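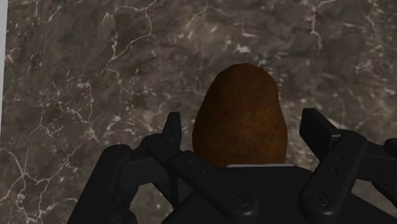
So why did the grasp score fall off a cliff over one weekend? A sign error in the wrist offset, two characters in a config file, and it took me most of a week to find it.

Let me back up. I've been working evenings on a simulated picking setup I call Stallo (don't ask, the name was on a mug). The job is simple enough to explain at a party. A black multi-fingered gripper goes to a lumpy brown thing that looks like a potato, closes on it, lifts it, and holds it for a few seconds. I swap the background textures around so the vision side doesn't get lazy, which means I've spent a lot of nights staring at polished marble with white veins all over it. I now have opinions about marble.

On Friday the success rate was 75 percent, and I was thrilled with that! On Monday I came back, ran the same checkpoint, and got 11. Not 11 percent down. 11 percent.

My first thought was friction. It's always friction, or at least I always blame friction. I cranked it way up and the potato did stick better, in the sense that when the fingers grazed it, it went flying off stuck to one fingertip. Great. Put that back where it was.

Then I blamed the textures, because I'd added a new batch that weekend. I pulled every one of them out and ran on flat gray. Same number, give or take nothing. That cost me an entire evening and I was pretty grumpy about it.

What finally got me moving was a call with Lensa Gashaw, who used to sit across from me at Brargate and has way more patience for this stuff. She asked how many of the failures were drops and how many were misses. I didn't know. I'd been logging one big fat "fail" for everything, which is embarrassing to type out. So I went back and split up the 2,273 failed attempts from the overnight run, and nearly all of them were misses, and nearly all of the misses were on the same side. The fingers on one side got there early, bumped the potato, and tipped it before the other side showed up.

Once you know it's one side, you go looking for an offset. I'd cleaned up the wrist file on Saturday night (with a movie on, which was dumb) and when I retyped the values I put a minus sign in front of a zero-point-something that should not have had one. The palm was going in shifted over, every single time. If you just looked at a still from before the close, it seemed fine. I had looked at a LOT of stills.

I fixed it, reran, and got my 75 back.

The part that bugs me is the bit after. Celina Sowa was going to borrow that same config for the real arm at Nedthorpe that week - same wrist values, copied straight across. A shifted palm in simulation wastes my electricity. A shifted palm on hardware drives a finger into a table, or into whatever is next to the table. She hadn't loaded it yet when I called. I've felt a little sick about it ever since.

So, changes. The wrist file is locked now and I can't edit it without a diff popping up in my face. Drops and misses get logged separately. Before every long run the gripper goes to a known pose and checks its own palm position against a saved one, and if they disagree it quits. Celina is adding the same check on her side, plus a slow first approach with her hand on the stop button.

I still haven't put the new textures back in. Probably this weekend, one at a time, no movie.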